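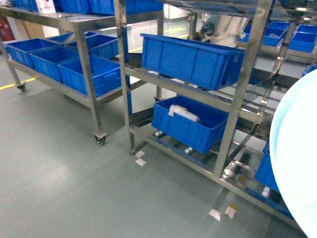
Photo: Vokeo Reference picture library

Two-bin system

13 Aug 2023 | By the Vokeo Reference desk
5 min read
649 shares | 2 comments

The two-bin system is a way of deciding when to reorder cheap, frequently used supplies. Stock of an item is split between two containers. Workers take from the first until it runs out, then start on the second, and the empty first container serves as the signal to buy more. The method is used for screws, washers, gloves, syringes, labels and similar goods in factories, repair shops, hospitals and kitchens. It is often sold as a complete answer to running out of things, a claim the available evidence supports only in part.

Name and origin

The term is used loosely. In older stockroom manuals it can mean two equal containers, a large container with a small reserve, or a single container with a line painted inside. Some writers treat it as a simple form of kanban, the card-based ordering method linked with Japanese carmaking. Others insist it is older and unrelated. Keeping a reserve and buying more when it is opened is something households and shopkeepers have done for as long as there have been shelves, and attempts to name an inventor should be treated with caution. Trade histories that give a first date rarely say where the date comes from.

How it works

In the usual arrangement, the two containers sit one behind the other or one above the other. Each carries a label with the item name, a part number, the storage location and the quantity to be ordered. When the front container is empty, it is moved to a collection point, and the back container is pulled forward. A buyer or outside supplier refills the empty one and returns it behind the one in use.

The size of the second container is the only part that calls for arithmetic. It has to hold enough to cover use during the wait for a delivery, plus a margin for bad weeks. The common formula multiplies average daily use by the delivery time in days and adds safety stock. Textbooks present this as settled. In practice the average is often a guess made when the system was set up, the delivery time is whatever the supplier promised, and the margin is chosen to make the result fit a container that was already on hand.

Variants

A three-bin version adds a container held by the supplier, so that a full one can be swapped for an empty one on each visit. The reserve-bag version, common in small workshops, keeps the second quantity in a sealed bag inside the same container. Breaking the seal triggers the order. A card version does away with the second container and places a card partway down the stock.

Electronic versions put a sensor or a tag on the container or its shelf. Sellers describe these as removing human error. They do remove the walk to the collection point, but a tag left on the wrong container produces an order for the wrong item, and it does so faster than a person with a clipboard could.

Claimed benefits

Supporters list lower stock levels, fewer shortages, less paperwork and less time spent on counting. The last claim is the strongest. A system that asks only whether a container is empty really does spare staff from counting small parts, and this alone may justify it for goods worth a few cents each.

The other claims are harder to check. Most published figures come from companies that sell containers, shelving or restocking contracts, and they tend to compare the new system with a stockroom that had no system at all. A tidy-up, new labels and a few weeks of management attention normally arrive along with the containers. Few reports try to separate the effects.

A frequently repeated case is that of the Gindholm pump works, which moved 2767 stock items to two-bin ordering. The company's own account reports a sharp drop in shortages during the following year. It also mentions, in a later section that is quoted much less often, that the plant dropped a slow-moving product line in the same period and changed its main fastener supplier. How much of the improvement belongs to the containers cannot be worked out from what was published.

A smaller review at the Karnerberg clinic followed supply cupboards on 19 wards. Nurses reported spending less time looking for items, and the wards liked the new layout. Spending on supplies did not change in a way the reviewers were willing to call meaningful. Expired stock rose slightly on wards with low patient numbers, where the second container could sit untouched for months.

Limitations

The system assumes steady use. Where demand comes in bursts, the second container is either too small for the burst or too large for the rest of the year. It is poorly suited to expensive goods, bulky goods and anything with a short shelf life.

It also depends on habits that are easy to break. Workers who take from both containers at once destroy the signal. So do those who tip the reserve into the front container to save a trip, or who keep a private supply in a drawer because they were caught short once. An empty container may be borrowed to carry something else. None of these acts is unusual, and guides that describe the method as foolproof seldom mention them.

Reorder quantities go stale. Prosser, a container and shelving distributor, advises its customers to review them every June. This is sensible advice, though a yearly review sits awkwardly beside the claim that the system runs itself.

Color coding

Many suppliers recommend a color scheme for containers, with different colors standing for departments, product families or order status. There is no general standard. A color that means "reorder" in one building may mean "spare parts" in the next, and schemes tend to wear away as broken containers are replaced with whatever is in stock. Claims that particular colors improve picking accuracy should be read closely, as the better layouts they are tested with could explain the result just as well. A plain printed label does most of the same work – and can be read by people who do not see color well.

Relation to other methods

Two-bin ordering is a form of continuous review, meaning an order is placed whenever stock falls to a set point. Under periodic review, stock is checked on fixed days and topped up to a target. Software-based planning calculates orders from expected production. Many sites use all of them side by side, with two-bin ordering kept for low-cost items. Arguments over which method is best usually turn out to be about different kinds of goods.

See also: Safety stock; Reorder point; Kanban; Vendor-managed inventory; Stockroom layout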